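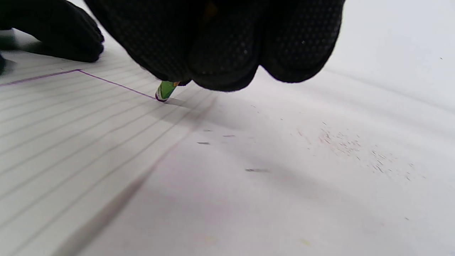
Monday, April 4, 2022

Rules for the drawing task, second pass. Caradog Ellis and I went through the Siradow sheet line by line this morning, and most of it still holds. The part that needed work was the surface rule. The old wording says "clear table," and people read that as no tools on the table. Crumbs and specks like the ones on the white next to the ruled sheet pass under that wording, and they shouldn't. New wording: wipe the surface before each episode, and again if you can see debris with the paper in place.

Gloves: black, both hands, textured grip allowed. No mixing pairs within a session. Nest Morris wants the glove type written in the log and I agree.

Holding the paper: one hand steadies the sheet, the other draws. The steadying hand stays down until the stroke ends. If the paper slips, finish the stroke, mark the episode "slip" and keep it. Do not restart. We threw out 12 episodes in the Herkwood batch for restarts alone.

Naming colors: log the color of the mark, then the color of the outside if it differs. Purple mark, green outside is two entries. The Fanel form only has one field for this. Until it is changed, use the notes line.

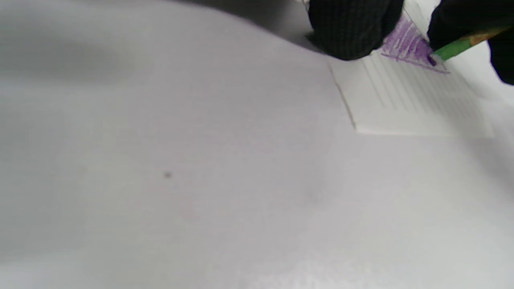 Filling in with purple, left hand steadying.

Outline and fill are separate tasks from now on. Ellis had them under one label and the reviewers could not agree where one stopped. An outline episode ends when the tip lifts off the last line. A fill episode ends when the person stops coloring, even if there are gaps.

Gripper camera checks, before the first episode of the day:
- lens wiped
- jaws opened and closed 3 times
- 10 seconds of test video, played back on the big screen

Batch from last week: 87 episodes reviewed under the old rules. We will not relabel them - they get a version tag and stay as they are.

Still open: whether a hand partly out of view counts as a fault. I say no, as long as the tip and the mark are both visible. Nest is not sure. Leave the rule out until she has looked at more of the fill episodes. Aim to have the sheet final in May.

Search this notebook
Go
Last updated by Morris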